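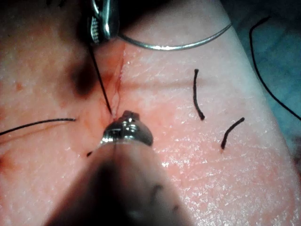

D. D'Souza
Principal Investigator, Torkirel project

Progress to March 31, 2020

The suturing policy was retrained on 63 demonstrations, 11 of them recorded with the revised needle grip. Wrist-camera input now replaces the overhead view during needle handling. In 60 test throws on tissue pads, the needle driver lost its grasp in four - all at the regrasp step. Thread tension is still set by hand. Trodow will supply the next batch of pads, and knot tying is scheduled for June.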